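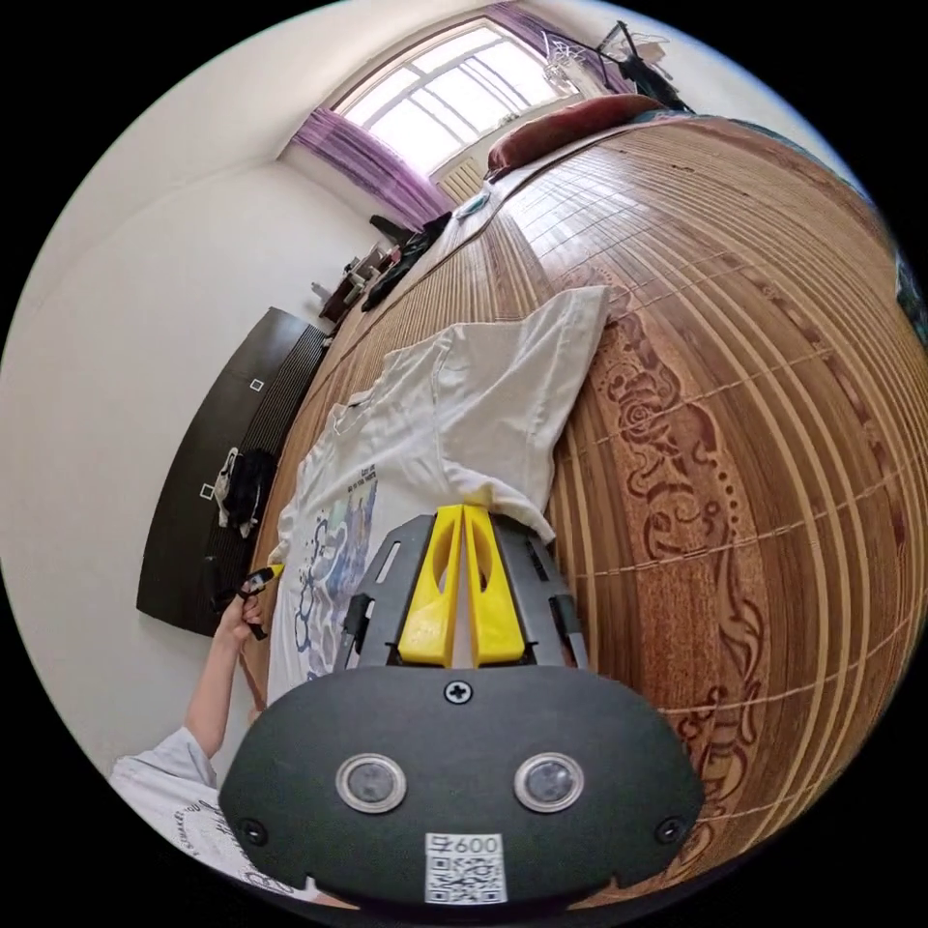
Home and Textile Studies Group, Taşdemir Institute

4.3 The bed as a folding surface

Figure 4. (a) A white printed T-shirt spread lengthwise on a woven mat, a fold of the cloth held near the hem. (b) A bed under a window, with folded clothes against the headboard and other items still out on the mat.

Most advice on folding at home starts from a table. The Forno guide, which more of our households owned than any other, asks for a hard, level surface at hip height and assumes that one exists and is clear. We doubt this assumption. Of the 42 homes in the Mernen sample, very few had a table that was used for laundry at all, and the table was usually taken up with something else on the day of the visit. People folded on beds. When we asked why, the answers were dull and hard to argue with: the bed was there, it was big, and the clothes were going to a closet in the same room.

The guide treats the bed as a poor substitute. Its argument is that a mattress gives under the hand, so creases are pressed in unevenly and the edges of the stack drift. This may be true of a soft mattress with a thick quilt on it. It is much less clear for a bed covered by a woven mat, as in Fig. 4, where the top layer is made of flat parallel slats and the cloth is laid on those. The guide never mentions mats. We suspect that nobody tested them, and we could find no measurement of any kind behind the claim about creases.

Our own data do not settle the matter, and we would not want them read that way. We scored 503 folded garments for edge alignment, on a scale that two coders applied separately, and the difference between beds and tables was small enough that we would not build any advice on it. Mats did slightly better than bare bedding. But the homes with mats also had lighter clothes in the wash, mostly T-shirts and other thin cotton, and thin cotton is easy to fold on anything. A heavier load might have turned the result around. The coders also agreed less often on dark garments, where edges are hard to make out in a photograph, and we have not found a good way to correct for that.

A second claim deserves more attention than it has had. The Malo storage handbook says that folding goes faster if the surface is cleared first and each type of garment is finished before the next one is begun. It sounds sensible. It is also not what people do. In the homes we visited, the finished pile, the pieces waiting, and the things that had nothing to do with laundry shared one surface from start to finish. Hats turned up, and so did pillows.

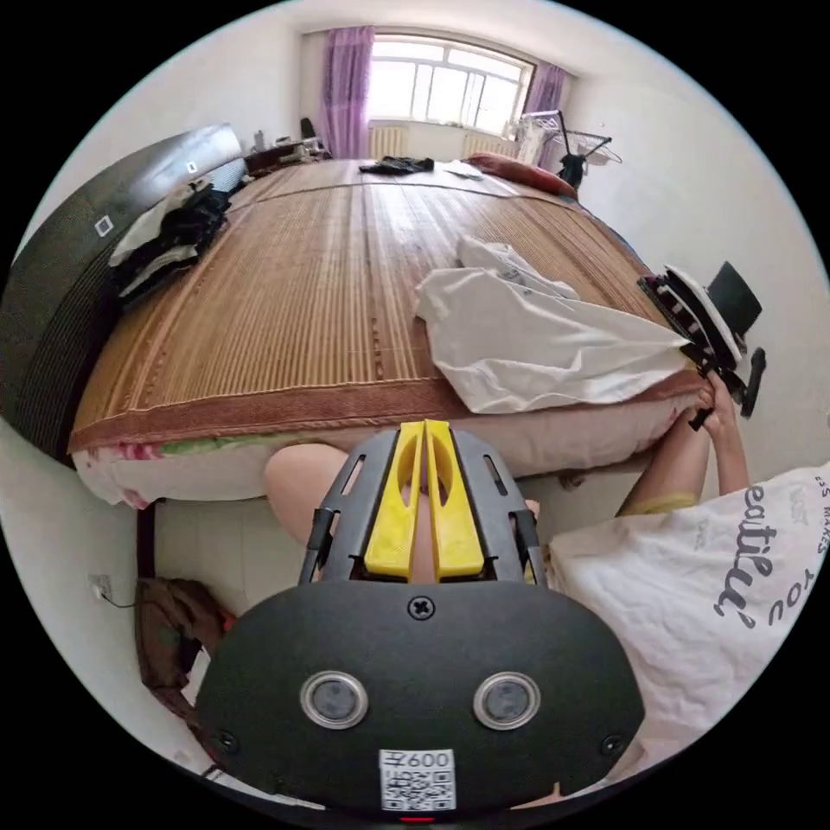 Whether this slows anybody down is another question. The handbook reports a saving in time but does not say how the clock was started, and a good part of the saving could come from leaving the clearing itself out of the count. When we timed both parts together, the benefit shrank to almost nothing in the smaller bedrooms. There, clearing the bed mostly meant moving things to a chair and moving them back at night. In the larger rooms the picture was mixed, and we had too few of them to say more.

What people did seem to protect was the pile. Folded clothes were put at the side of the bed, often up against the headboard or the wall, and the middle was left for working. Crumpled items could lie anywhere in between. The order was loose, but it was an order, and it would be missed by a coding scheme that only asks if a surface is "clear" or "cluttered." Our own pilot scheme asked exactly that. We dropped it after the first round, when the same room was given both labels by coders sitting at the same desk.

The position of the drying rack may matter more than the surface. Where the rack stood in the bedroom, clothes could go from rack to bed in small batches, and the unfolded heap stayed low. Where it stood in a hall or on a balcony, the whole load tended to arrive at once in a basket. We logged 684 trips between rack and bed, and the short ones were mostly made with one or two pieces in hand. It is tempting to conclude that a rack near the bed leads to neater stacks. We resist this, as racks were also placed near windows, the rooms with big windows were better lit, and light alone might account for a straighter edge. A study that moved the rack and left the lamp alone could separate the two. Ours did not.

Printed T-shirts raised a small problem of their own. The Forno guide wants the shirt face down, so that the print ends up on top of the finished square. Several people in the sample laid it face up, folded it that way, and turned it over at the end, or did not turn it over. The guide calls this an error. The only cost we could identify is that the print is hidden in the stack, and those who folded this way told us that they knew their shirts well enough by the collar. We coded the orientation at the first fold and made no judgment about it.

One limit should be stated plainly. All visits took place in October, when summer clothes and warmer ones were in the wash together, and on days chosen by the household. A bed that someone has agreed to show to a visitor is probably tidier than the same bed on a Thursday night. We have no baseline for how much tidier. The figures for surface use in this section are therefore best taken as the upper end of order in these rooms, and the comparison with the two guides should be read with the same caution, given that neither reports where its own observations were made.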